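Writing for the Web, Unit 4: Reviewing Other People's Blogs
Instructor: Mervyn Crabtree

Reading before class: the two Gosling reviews in the packet, and the "About" page of any lifestyle blog you have never visited.

1. What a blog review does

A blog review tells a reader whether a site is worth coming back to. A single post can be good by luck. You are judging the habit of the writer, so read at least six posts, and make sure two of them are more than a year old.

2. Taking notes

Write down the title of each post as you read it. Note who is speaking, who they seem to be speaking to, and how often new posts go up. Blogs with two or more writers need a separate line for each. In the packet, the Tramora review treats both authors as one person and gets several things wrong as a result.

Copy out one sentence you liked and one you didn't. You will want them later, and it is hard to find them again in a long archive.

3. Design

Keep this part short. Students tend to spend half the review on fonts and colors. Say whether the text is easy to read on a phone, whether the menu makes sense, and whether the search box finds what you ask for. Then move on to the writing.

4. Sponsored posts

Check for a disclosure. If a blogger was given the product, your reader should hear that from you - even when the blogger says so clearly. Last May's class missed this on the Fuvetti posts, where the notice sits at the very bottom.
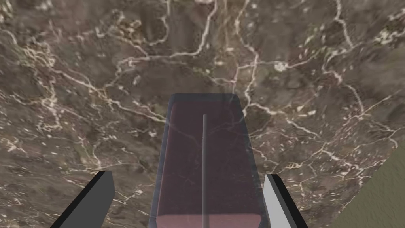 Free samples do not make a review worthless. Look for any complaint at all, however small, and compare the tone with posts where the blogger paid.

5. Quoting and linking

Link to the post itself and leave the home page for your opening paragraph. Quote no more than two sentences at a time. Ask before you reuse a picture.

6. Assignment

Review one blog in no more than 3000 characters, spaces included. Name the blog in the first line. Drafts are due in class on 20th November, and bring a printed copy for your partner.

Recent handouts
Unit 3: Finding a Voice
Unit 2: Headlines and First Lines
Unit 1: Who Is Reading?
Prilendale Style Sheet
Comment Policies Compared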